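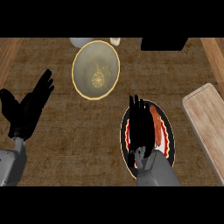
A rendered kitchen table, two robot hands and one sausage. Simulation is where most household robots do their chores for now.

Search this site
Enter keyword
Go

THE SAUSAGE PROBLEM
Robot makers keep promising to clear the table. We went to see how far they've gotten.

January 2024

Gert Zwane has spent five years trying to get a machine to tidy up after dinner, and he does his own dishes by hand. He told me this before I'd taken my coat off. I liked him for it.

Zwane runs the manipulation team at Proleck, a small company that writes control software for two-armed robots. Its current obsession is moving food and tableware around a table. In the simulator, a black hand hangs over a plate with a sausage on it, fingers close to the meat. A big oval bowl waits farther up the table. Any four-year-old would know what to do with the lot. Proleck's software knows too, some of the time.

"People see the rendering and assume it's finished," Zwane said. "It's a rehearsal."

A rehearsal on very kind terms, I'd add. A simulated sausage has exactly the grease and give that a programmer assigned to it. If the hand squeezes too hard, you reset. The table never has a phone charger on it, or a cat. Proleck varies the lighting, the tabletop and the dishes to toughen the software up, and that helps, but every variation is one somebody thought to include. My kitchen has never been so considerate.

So I asked for the real thing. Proleck has a pair of arms bolted to a bench in the back, and the team agreed to let me pick the job: one sausage, plate to bowl, 20 attempts. I kept score on the back of a parking receipt. The arms managed it 11 times. Two sausages went on the floor. The other tries ended with the hand closing on air or the software giving up, and the average run took nearly 2 minutes. I ate lunch faster than that robot could have served it.

Zwane wasn't embarrassed. Last March, he said, the same test would have been a wipeout.

The sales talk runs well ahead of the bench. Huvix, which wants to put a two-armed helper in apartments, showed me a video of a spotless table being cleared to piano music. I asked whether the clip was sped up. It was. I asked whether a person had been steering. There was a pause, and then a promise to get back to me. I'm still waiting.

Shop floors should be easier, and they are, a little. Ariel Panganiban manages packing at Oosthuizen, a ready-meals plant that tried a robot cell from Cludwood on its tray line. Hard, identical tubs went fine. Anything soft or slippery didn't.

"It did well with the lids," Panganiban said. "I don't sell lids."

She kept the cell for the tubs and put her people back on the food. She'd look again if the price dropped by half, or if a vendor would run a full shift on her line, with her product, while she watched. None has offered.

That seems the right test for the home version as well. Show me a Tuesday's worth of mess, at normal speed, with no one holding the controls in the next room. Until then I'd treat every video of a robot at a dinner table as a picture of somebody's plans. The plans have improved. Zwane's team has cut its dropped items sharply, and the hands on the bench move with more care than I expected. Whether a household would pay for 11 out of 20 is another matter.

Before I left, I asked him when a robot would wash his plates. He looked over at the bench, where someone was wiping down the fingers with a paper towel.

"Ask me about loading first," he said.

RELATED STORIES
Why your robot vacuum still eats socks
Folding laundry by machine: one towel, a long wait
Inside the warehouse that went back to people
Do you need a smart trash can?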